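Market Notes: The Bag, the Basket and the First Ten Minutes Home

November is a wonderful month for vegetables and a terrible one for kitchen counters. The stalls at Kukness are piled high right now, everything looks good, and if you're anything like me you come home with twice what you meant to buy and then leave it sitting in its plastic bags until after dinner. Or until the next morning. I've done it for years, and I have thrown out a lot of slimy greens as a result.

So this month I want to cheer for a very small habit: emptying the vegetable bags as soon as you walk in. Coat off, kettle on, bags open. I started in the spring and I love it so much that I've become a bit of a pest on the subject (apologies to everyone who stood near me at the Sanau potluck).

What changed things for me was a basket. I used to try to go straight from bag to refrigerator drawer, which meant crouching on the floor with the door beeping at me. Now I put a plain plastic basket on the table beside the shopping and tip everything into that first. Suddenly I can see what I bought! The tomato that got squashed on the bus shows up right away, and so does the half bunch of herbs I forgot I'd picked up. Anything bruised goes next to the cutting board for tonight, and the rest gets sorted from there.

A word on knots. The vendors at Mikia tie those clear bags so tight you'd think they were going to sea, and for a long time I just ripped them open. Try this first: twist the loose tail of the bag until it's thin and stiff, then push it back down through the knot. It gives way much more often than you'd expect, and then you have a whole bag to use again. Mine go into a jar by the back door. There were 22 in there at last look, so yes, I may have enough.

If the knot won't budge, snip just below it with kitchen scissors, then turn the bag over the basket and let things slide out gently. Peppers and cucumbers don't enjoy a long drop.

Next comes the sorting, and it goes quickly. Potatoes, onions and garlic stay out of the refrigerator altogether, somewhere dark with some air, and I keep the potatoes well away from the onions. Carrots and radishes lose their leafy tops, which otherwise pull moisture from the roots (radish tops are lovely in soup, please don't toss them). Leafy things get wrapped in a dry kitchen towel and go in the drawer. Tomatoes sit on the counter until they're ripe. I don't wash anything at this point apart from the really muddy roots, and those get dried well before they're put away.

The whole business takes me 7 minutes on an ordinary week, a little longer when there's squash involved.

As for the basket, you want holes in the sides, a smooth inside that wipes clean, and a size that fits in your sink so you can rinse it out. A bright color is a bonus, because a cheerful basket gets left out and used and a dull one goes under the sink and stays there. The housewares stall at Kioko has stacks of them near the entrance, in just about every color you could want. Check the rim with your thumb before you buy, as the cheaper ones can have a sharp seam.

Next month is soup! If you have a good one for using up the odds and ends in the bottom of the drawer, send it in, along with how many it feeds. Handwritten is fine, and so are recipes that say "cook until it looks right."
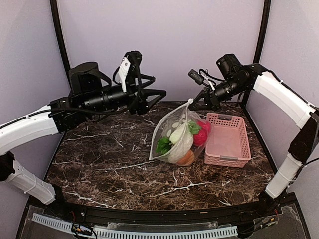 Is it bad to leave vegetables in the tied plastic bag overnight?

One night won't ruin most of them, but moisture gets trapped inside and leafy greens and mushrooms suffer first. If you can't unpack right away, at least open the knot and let some air in.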